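알림마당 > 기관소식 > 견학·방문기

돗스데일 제지공장 및 지류 보존센터 방문 보고

우리 도서관 자료보존과는 2020년 8월 23일 돗스데일(Dosdale) 제지공장과 공장 부속 지류 보존센터를 방문하였다. 이번 방문은 하반기 향토자료 보수에 사용할 중성지의 생산 과정을 확인하고, 보존용 상자의 규격을 협의하기 위하여 추진되었다. 현장 안내는 보존센터의 키리 백스터(Kiri Baxter) 실장이 맡았다.

1. 제지공장

오전에는 원료 투입부터 재단까지의 공정을 순서대로 참관하였다. 공장은 강을 낀 옛 방직공장 건물을 개수하여 사용하고 있으며, 용수는 상류에서 끌어온 물을 여과하여 충당한다. 원료실에서는 면 린터와 목재 펄프의 배합 비율에 관한 설명을 들었다. 보수용지의 경우 면 린터의 비중을 높이고 탄산칼슘을 첨가하여 알칼리 완충 성능을 확보한다고 한다.

초지 공정에서는 평량이 다른 2종의 용지를 비교하였다. 얇은 용지는 찢긴 부분의 배접에, 두꺼운 용지는 면지 교체에 적합하다는 것이 공장 측의 의견이었다. 다만 두꺼운 용지는 결 방향에 따라 접힘 상태에 차이가 있어, 우리 도서관의 신문 합본에 적용하려면 사전 시험이 필요할 것으로 판단된다. 1회 최소 주문량은 500장이며, 애트브리지(Atbridge) 물류창고를 거쳐 출고된다.

2. 지류 보존센터

오후에는 보존센터로 이동하여 보수 작업실과 자료 보관실을 둘러보았다. 작업실은 북쪽 창을 두어 직사광선을 피하였고, 습식 작업과 건식 작업의 공간을 벽으로 구분하였다. 백스터 실장은 소규모 기관일수록 고가 장비보다 작업 동선과 정리 방식을 먼저 점검할 것을 권하였다. 작은 도구와 소모품을 작업면 가까이에 두되 통풍을 막지 않는 수납 방식도 함께 논의하였다.
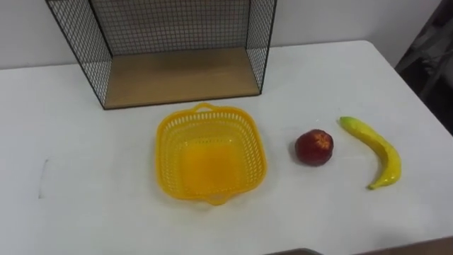

흰 탁자 위의 검은 철망 선반

3. 보존상자 규격 협의

보존상자는 아섹(Aseck)에서 제작하는 조립식 제품을 기준으로 검토하였다. 우리 도서관이 소장한 지적도와 학교 연혁 자료는 크기가 일정하지 않아 표준 규격만으로는 수용하기 어렵다. 이에 따라 6개 규격의 견본을 우선 제공받기로 하였으며, 뚜껑은 분리형을 기본으로 하되 도면류에 한하여 앞면이 열리는 형태를 적용하기로 하였다.

견본 도착 후 자료보존과에서 적재 시험을 실시하고, 그 결과를 11월 정기 업무회의에 보고할 예정이다. 용지 구매는 시험 결과와 함께 검토한다. 방문 중 수령한 용지 견본첩은 본관 2층 자료보존과에 비치하였으며, 열람을 원하는 직원은 담당자에게 문의하기 바란다.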